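Bench notebook, Irnton shop
August 18, 2023
Lead sets, bin to tray, wrist view
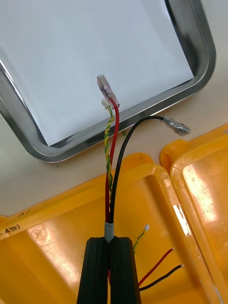 Setup
Same arm as the December runs, Wendetti fingers, Jovau planner with the grip height left alone. Job is to take one lead set out of the yellow bin and lay it on the white paper in the steel tray. Grip target is the bundle by the gray sleeve.

Counts
109 tries. 19 picked up two sets together. 10 dropped over the table. 3 stopped on a force limit, all with the fingers against a bin rib.

Notes
Closing on the bundle is fine now. The trouble is at the other end. The leads fan out past the sleeve and the black one likes to swing wide, so a set can have its red and its yellow-green pair over the paper and the black spade connector out past the rim on the tabletop. Planner scores that as placed. I don't.

Short sets with stripped ends are mixed in with the long ones. Need to sort by hand until the classifier knows them.

Takeda asked if this could run overnight. Told them no. A person still does a bin faster and gets all three leads in the tray.

Next: move the release point left, try a slower approach over the rim.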